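Wallel build FAQ

Can I build one at home?
Yes! Chunhua started Wallel in a spare room and only moved to the shared workshop when the second arm arrived. Start with one.

Why a greengrocer's stall?
Vegetables come in such brilliant shapes - a grip that suits a potato is hopeless on a cabbage.
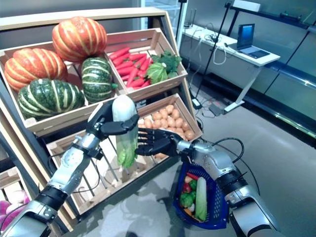
Wallel with a radish in one hand and the shopping basket on the other arm.

When can I visit?
Saturdays, from April. Bring your own laptop.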